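Open Day at Zamstead - speaker notes
Friday lunch talk, Brodonholm site. 11 slides, keep it moving.

Slide 1. Title
Say hello. Wait for the sandwiches to settle. Mention that I went to Zamstead so the rest of you didn't have to, and that the parking was terrible.

Slide 2. Why we went
Carvalho wants to know if an arm could take over bench assembly on the small orders. Zamstead was holding an open day. Coffee was free. These facts came together quickly.

Slide 3. The tour
Seven of us in visitor vests, all one size, that size being tent. Safety video first. Then the big cell behind glass, which has done 2,081 cycles since April and has a counter on the wall to tell you so. Ask the room: who here would like a counter? (Pause. Don't pause too long.)

Slides 4 to 6. The sales part
Skip if we started late. The pricing chart has no prices on it. Point this out, then move on before anyone from Tranville gets defensive - they use the same chart.

Slide 7. The bench demo
Best part of the day. Small room, one arm, a camera down at the wrist, and a bench that looked like ours. Let people look at the picture before talking. Point to the glue gun with its cable in coils, then the roll of double-sided tape lying on the metal rods. Ask who has that same tape in a drawer. Every hand should go up. Then the scuffs on the surface: a work surface with marks on it, at an open day. I trusted them more after that.
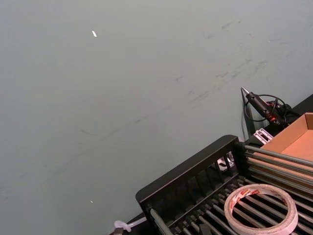 Slide 8. What I asked them
Three questions: who sets it up, who fixes it, what happens when somebody moves the tape. The answer to the last one was "good question." Read it out flat.

Slides 9 to 11. Next steps
Second visit, with our own parts in a box. Sign-up sheet is by the door. Bring your own vest.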